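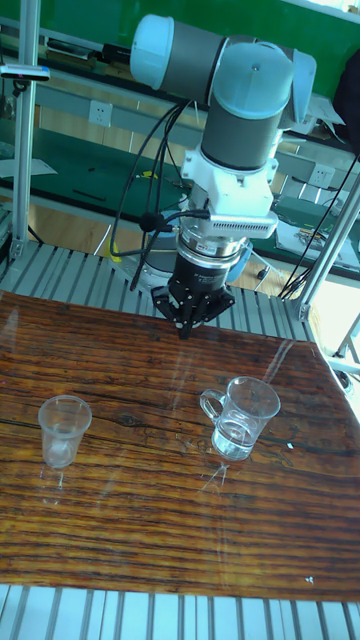
Clear plastic cup and glass mug with water, on the wood-grain tabletop.

Everyday Vessels: Gallery Notes
Dollatlow Study Collection, Clambridge

The Dollatlow Study Collection keeps plain household objects for use in teaching. Its holdings run to 1359 catalogued items, most of them kitchen and table goods of the kind found in any home. This page belongs to the section on drinking vessels, which was revised in May by Lamai Kaewmanee, curator of domestic wares, with additional notes by Béla Major.

The section is arranged by use and then by material. Vessels without color or decoration are grouped together, so that students may give their attention to outline, rim and handle before turning to surface pattern.

About the cup

The cup at left is of clear plastic and narrows toward the base. Tapered cups of this general form are common in offices, clinics and waiting rooms, where they are often stored one inside another. In the catalog they are entered under Tumblers and Small Cups, whether or not they were made to be used more than once.

Students are asked to note how the rim catches the light. On a transparent vessel the rim is often the easiest part to draw, and it gives a dependable starting point for the remaining lines.

About the mug

The mug is of clear glass, with a looped handle, and is about half filled with water. The water line shows plainly through the side. Kaewmanee recommends that a glass vessel be studied both empty and partly filled - the liquid changes the way the lower half is read, and beginners tend to draw the two halves as if they were the same.

Handled glass is entered under Mugs and is kept apart from stoneware and enamel. Readers comparing handles may wish to consult the Kvam bequest, which holds 200 mugs and beakers and is listed separately.

About the surface

The tabletop is printed with a dark brown wood grain, in bands that run from orange and tan to near-black, with an oval knot left of center. The finish is glossy and returns a faint reflection of each vessel. Major's notes on reflection, written for the Omera drawing course, are available at the reading desk on request.

Using the gallery

Images may be reproduced for classroom purposes with credit to the Dollatlow Study Collection. Requests for publication should be made in writing and should give the title of the work, the intended print run and the size of reproduction. A reply is normally sent within 6 working days.

Objects in this section may be handled by appointment, in groups of no more than five. Bags and coats are to be left in the lobby. Pencil only, please - pens and markers are not permitted in the study room.

Related sections: Pitchers and Jugs; Bowls; Lidded Jars; Trays.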